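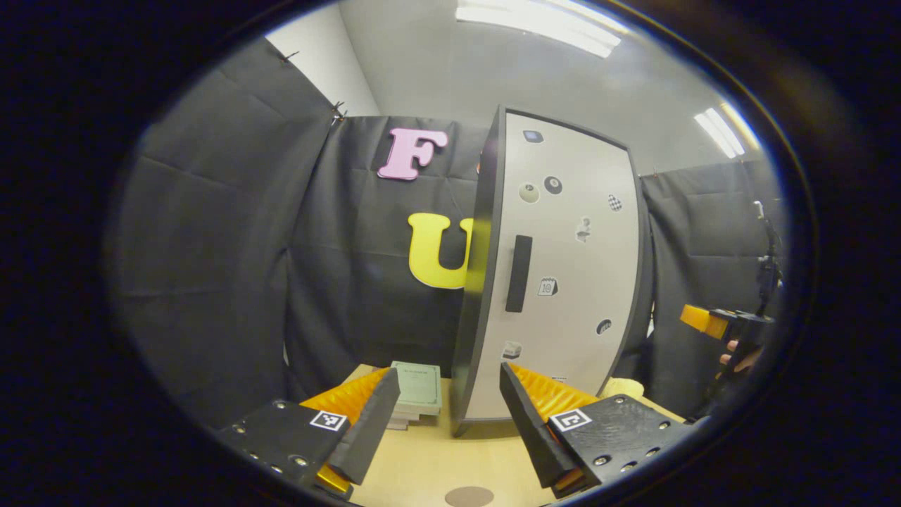
The sticker panel between the fingers of a hand-held gripper at Saltach.

Vernon Girard wants me to know that he has been wrong before. He spent a year on a grasping method that worked in one room and nowhere else, and he says it taught him to distrust any number he likes.

The number he likes now is 199. Out of 200 would be a headline. His is out of 800, and it counts failures.

"People hear one in four and ask why I'm smiling," he says. "In April it was worse than half."

The project, Ondosel, teaches a robot arm by having people do the job first with grippers held in their hands. The arm then learns from the recordings. I ask whether that is teaching or just copying with extra steps. Girard doesn't take offense.

"Some of it is copying. I can't give you a clean line between the two, and I'd be careful with anyone who can."

What about the fabric on the walls and the square markers on the fingers? A real kitchen has neither. He grants the second point faster than the first. The markers help work out how far the fingers are open, he says, and the curtains cut down on clutter – "which is a kind of cheating, yes."

So the group took the trained arm to a second site, Flondcombe, with no curtains, and ran 100 trials. Success fell hard. He won't give me the figure until the runs are repeated, and I tell him that sounds convenient.

"It does sound that way," he says. "Six of those trials had a loose cable. I could throw them out and look better. We're doing all of them over."

A competing group, Hettiarachchi, claims its method moves between rooms with no loss. Girard has read the paper twice and would like to see the raw video. I would like to see his.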